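4.2 What the bench staff do now

The refurbishing line at Tinelton takes in used desktop computers, refits them and sends them on to schools. Before the change, a bench worker at Camport did 300 memory swaps a week by hand and complained mostly of thumbs. The robot cell was bought to spare the thumbs. It has done so, and the complaints have moved to the neck, from looking up at the screen. 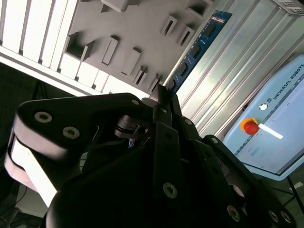

Our interviews suggest that the job did not shrink so much as change its shape. Staff log stoppages, reset the arm and decide whether a module that has met resistance should be tried again. Of 400 stoppages logged up to October, 239 were cleared by a person within a minute. The log has a box marked "cause", in which the commonest entry is "robot".

Figure 3. Memory module held over the motherboard in an open desktop case. 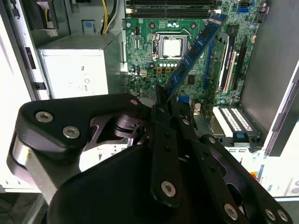
Managers described this work as supervision. The bench staff called it waiting, and asked whether waiting had a pay grade. It has since been given one, 30 pence an hour above the old rate, with a new job title that fits badly on the badge.

Holders and tools caused more argument than the arm did. Each shift had its own view of what belonged in which slot, and the night shift's view was held most firmly.

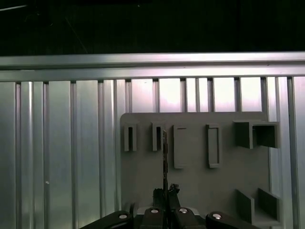

Abreu
Research Fellow in Work Studies, Stondow

We return to the slots in section 5, where the two shifts' layouts are compared.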